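Lakano Court Residents' Association
Minutes of the November general meeting
Held in the common room, 7:00 p.m.

1. Opening

The chair opened the meeting at 7:10 p.m. The minutes of the last meeting were accepted with one change: under item 6, "the roof has been fixed" now reads "the roofer has said the roof is fixed." Stain on the fourth floor ceiling to be looked at again after the next heavy rain.

2. Laundry room contract

The present contract with Choo ends in January. Two offers were on the table, one from Choo to renew and one from Flomier to replace all the machines and run them by phone app.

The secretary read out the main terms. Choo wants $3,019 for the year, repairs included, coins and cards as now. Flomier wants $3,581 and says the building will save money through "smart cycle pricing." The secretary had written to ask what this meant and got back the same brochure a second time.

Points raised from the floor:

The Flomier savings figure is based on a building with 400 units. We have nothing like that. It was asked whether they had a figure for a building our size. They do not, or did not send one.

Several residents do not want an app to wash towels. One resident said the app works fine at her sister's building. Asked if the sister's bill had gone down, she did not know.

Choo was not let off either. "Repairs included" is in the present contract too, and the end dryer was out of order from June to September. Their letter calls this a parts delay. The chair asked that any renewal give a number of days for repairs, with money back if they miss it.

A motion to sign with Flomier on a trial basis was made and failed for want of a second. A motion to go back to Choo and ask for a repair deadline in writing was carried. Nothing to be signed until the letter is seen at the next meeting.

3. Common room

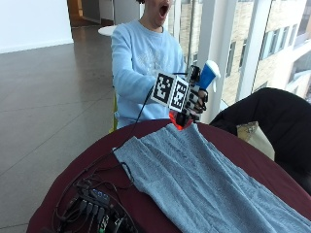
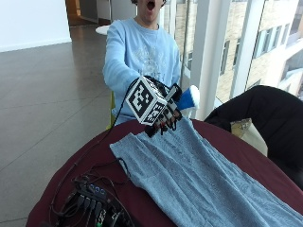
Light blue sweatshirt, round table.

Does a resident have to pay to book the common room?
Residents book free of charge up to 10 p.m., with a deposit that is returned when the key comes back. Outside groups pay the posted rate.

The question comes up at every meeting, so the rule will be put on the door. It was pointed out that the last sign on the door lasted a week.

A request to extend weekend hours to midnight was discussed. Those in favor said the room would get more use. Those living over it said they did not doubt that. No motion was made.

4. Courtyard drainage

Stovolska completed the drain work in September and billed $194 more than the quote, under "site conditions." The building manager asked which conditions. Stovolska replied that the ground was harder than expected. It was noted that they had dug in the same courtyard two years ago - presumably the same ground.

Agreed to pay the quoted amount and hold the rest until there is a proper breakdown. One resident wished it recorded that water still stands by the bike rack after rain, whatever the completion form says. So recorded. The building manager will take pictures next time and send them in with the date.

5. Other business

The lobby door still does not latch in cold weather. Locksmith has been called twice.

A proposal for a building newsletter was welcomed in general terms. When asked who would write it, the proposer withdrew it until spring.

Package theft: two reports since the last meeting, one of which was later found behind the radiator.

6. Close

Meeting closed at 8:35 p.m. Next meeting in January, same room. Choo letter and Stovolska breakdown to go out with the agenda if they have arrived.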